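Pakthorpe Play Greengrocer: a list of pretend fruit and veg

README

Contents of this folder

items.csv – one row per piece, 788 rows
names.csv – what people call each piece, up to 8 names per row
baskets.csv – which pieces fit in which basket, and how badly
notes.txt – grumbling, mostly mine

What it is

Pakthorpe is a catalogue of toy fruit and vegetables, the sort that turns up in nursery shop corners, waiting rooms and the bottom of every box of mixed toys ever donated to anyone. It began as a stock list for the Flallmont toy library, which wanted to know how many lemons it had. The answer was too many. The list then grew, as lists do when they are left with somebody who likes columns.

Each row gives a piece's colour, length in millimetres, finish (glossy, matt, fuzzy, chewed) and an agreed name. The agreed name is the weak part. Toy makers have a relaxed attitude to botany, and a glossy green oval may be sold as a lime in one set and a mango in the next without anybody losing their job. Where we couldn't settle it, the name column says "unsettled" and the candidates are listed in names.csv.

Yellow things

These need their own section. Banana is easy. Lemon is easy when it has the little nub at each end and a matter of faith when it hasn't. Past that you are into squash, papaya and a long smooth item known at Flallmont as "the other one". Please do not add a row called "yellow fruit". We had 8 of them in the first version and they turned out to be four lemons, three squashes and a pear.

Scale is no help either. Sets get mixed, so a banana from one can dwarf a melon from another. Sizes in items.csv are for the piece as measured, and make no claims about the real fruit.
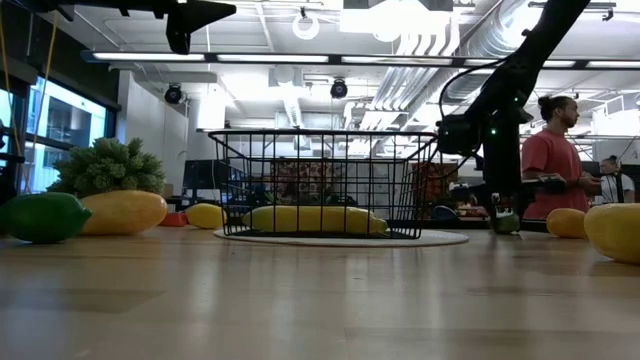

Does a banana go in the basket first or last?

First, flat along the bottom, with the round pieces packed in after it. Put in last, a banana sits across the top like a lid and the lemons underneath can't be got at.

Baskets

Wire mesh is the default in baskets.csv, as you can see what's inside without tipping it out. A shallow basket will take a big banana and a few smaller pieces. Leafy items, by which I mean broccoli and anything that might be a shrub, go in on their own or not at all. They snag. The Fehr baskets have a finer mesh and snag less, but they are also deeper, and small limes go down there to retire.

The "fit" column runs from 1 (drops in) to 5 (goes in if you lean on it). No 5 has ever been popular with the person who has to get it out again.

How names were agreed

Two people named each piece separately. If they matched, that was the name. If they didn't, Amrit Hawthorne was asked, and Amrit's decision stands even where it is plainly wrong (see row 212, "aubergine").

Known problems

Peppers and limes overlap badly below 40 mm. Treat any small green piece with suspicion.

Colours were noted by eye under whatever light was on. The orange and red-orange groups should really be one group, but they were entered in different months and neither of us will back down.

Pieces with a Velcro join, the kind you slice with a blunt toy knife, are listed once if both halves are present and twice if they aren't. I know.

The Vakska set is missing its grapes. If you have them, they're ours.

Adding pieces

Send a row in the same format, with the length taken end to end and the stalk left out. One piece per row, British names please: courgette, aubergine, swede. The row numbers stop at 1,000 because of how the labels were printed, so there is room for a while yet, though not for more lemons.

Changes

July: merged the two sweetcorns. Split them again. Fixed spelling of "satsuma" throughout.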